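Wednesday, late

I have finally done the washing. All of it. Four loads, if you count the towels, and I do because they took the longest. The line was full by ten and then the wind came up the valley the way it does in Moffat and I spent half the morning chasing socks along the back fence. Archie Morrison from over the road leaned on his gate and called out that one was in his lemon tree. It wasn't even ours, it was a man's work sock, so now I've got a work sock.

Anyway! Everything was in by three and dumped on the kids' beds, and I told myself I'd have it put away before tea. Ha. I got as far as the school shirts and then Mum rang about the Stirkimdale weekend. She wants to know who's bringing the esky and whether we can fit the folding table in our car, and it's 106 kilometres each way so she'd rather not do it twice (fair enough). That was half an hour gone. Then the dog wanted out, then in, then out again.

I did make one good decision, which was sorting by person first and by type second. I always do it the other way round and end up with a mountain of singlets and no idea whose they are. So each kid had a heap, and each heap got split into tops, bottoms and bits. The bits are the killer. I found 30 dollars in a jeans pocket, clean as anything, and I'm calling it wages.

The little one's things I left till last. I love that star sheet, the grey one with the white grid on it. I nearly didn't buy it, I thought the colours were a bit loud, but it hides every texta mark known to man and it's been through the wash so many times now I've lost track.
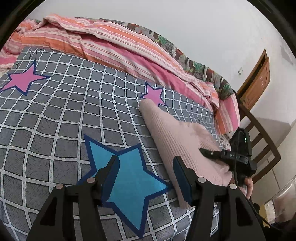
I'm a terrible folder of anything knitted. Shirts I can do in my sleep, but knits just slump, and I've tried rolling them and I've tried the thirds thing from that book and they all come undone in the drawer by Friday. Might go back to laying them flat in a stack. The drawer sticks as well, so whatever's on top gets chewed, and I really must rub some candle wax on the runners.

Tea was eggs on toast. Still to do: pillowcases, find the lid for the big esky, ring Mum back about the table.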